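Caderno de oficina — agosto, 8h40

Secagem da argila, lote 406. Peças na estante desde ontem, cobertas com plástico fino. As bordas das tigelas secaram antes do fundo; três empenaram. Virei as restantes de boca para baixo e fechei a janela do lado do pátio.

Barbotina Alton: peneirei de novo na malha 80, ainda com grumos. Deixar repousar até amanhã.

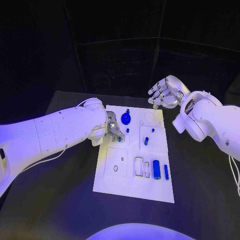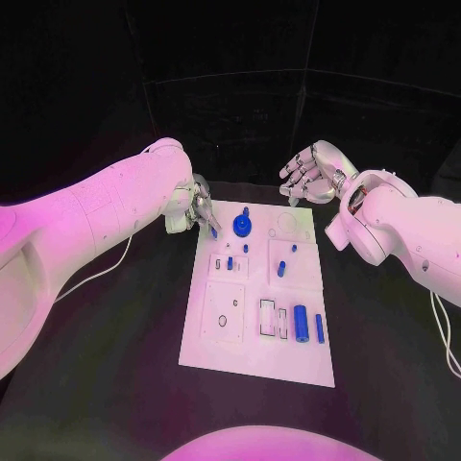
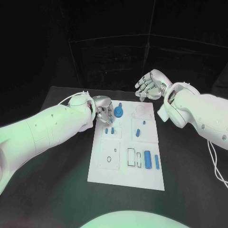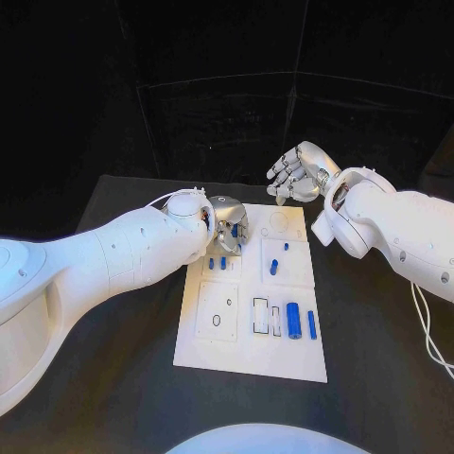 Placa branca e peças azuis na primeira foto; mesa escura nas quatro.

Placas de teste do esmalte Pasaribu: 4 por camada, pincel largo. A segunda demão puxou a primeira — esperar mais entre uma e outra. O engobe Oreo ficou bem na argila clara, fosco demais na vermelha.

Pesei 57 g de óxido para a próxima mistura, pote na prateleira de baixo. Falta etiquetar. Quem abrir o forno, anotar a hora aqui.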